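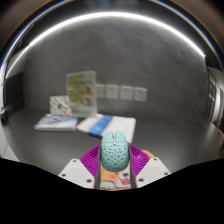 Readers of this blog have asked on several occasions whether a machine can be trusted yet with the clearing of a desk. The position of this author, after following the matter since August, is that it can be trusted with parts of the job.

Clearing a desk is a modest chore. A mouse must be lifted and put where it belongs, books must be laid flat or stood up, and the surface must be left fit for the next person. Most adults complete this in under four minutes and do not remember doing it. For a machine, each item is a separate problem. A computer mouse with a shell full of small holes offers less surface to hold than a solid one, and its buttons should not be pressed hard. Soft ribbed fingers, which bend to the shape of whatever they close upon, have made such objects much easier to grip than they were with flat metal jaws.

Books remain the harder case. A book lying flat on a smooth table gives the fingers no edge to get under. A book standing upright may be gripped without trouble, but it may also be knocked over on the approach, and it will then need to be treated as a flat book.

Ching-wen Ho, with whom I corresponded on this subject, oversees tidying trials at Zerel in Gusudthorpe. Her team recorded nearly 2000 desk pickups by hand before the first unattended run was permitted. In the most recent round of 29 desks, the system known as Mushi returned every mouse to its place and left a good number of books where it found them. She considers this an acceptable result. Her colleagues on the Rokus project, who work on kitchen shelves, report slower progress.

It is therefore recommended that households postpone any purchase made on the strength of a demonstration video. Prospective buyers should ask to see the machine work on a desk it has not met before, with the books left as they were. They should also ask how long the work took, as many videos are shown at increased speed.

A further post will address cables.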